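Fiche de données – Danderel, sous-ensemble « dînette »

Version 4
Maintenance : groupe Grutura, site de Widport

Objet

Danderel réunit des démonstrations de manipulation destinées à l'apprentissage par imitation. Le présent sous-ensemble porte sur la saisie et le rangement de jouets de cuisine posés sur une table blanche, à côté d'un petit four. Il compte 2,968 épisodes, dont 200 réservés à l'évaluation. Ces derniers ne doivent servir ni à l'entraînement ni au réglage des hyperparamètres. 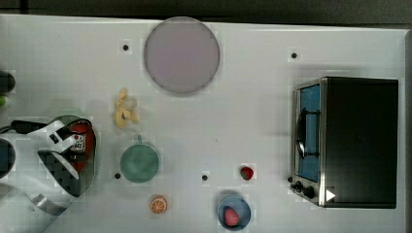

Chaque épisode est associé à une consigne rédigée en français, puis relue par une seconde personne. La disposition des objets est modifiée entre deux séries. Les essais manqués sont conservés et signalés par le champ « issue » – leur suppression, pratiquée jusqu'à la version 3, faussait la répartition des durées.

Annotation

Les désignations suivent le lexique Alemneh : banane, fraise, orange, citron vert, passoire, spatule, casserole. Un objet dont l'identité reste incertaine reçoit l'étiquette « aliment_autre ». Les objets souples, tels que le légume rouge en peluche, portent en outre l'attribut « déformable ».

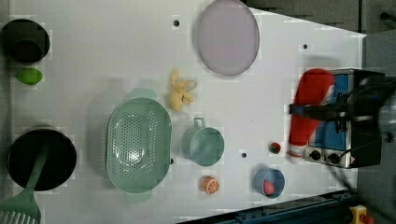

Widport a fait valoir, lors de la relecture, que l'attribut « déformable » demeurait trop grossier et qu'il conviendrait de distinguer la peluche du plastique mince. La demande est enregistrée pour la version 5.

Limites connues

Le décor varie peu et l'éclairage est celui d'une seule salle. Un transfert vers une cuisine réelle n'a pas été évalué.

Accès

Les archives sont découpées en lots de 500 épisodes, le dernier étant incomplet. Toute publication fondée sur ces données mentionne le numéro de version.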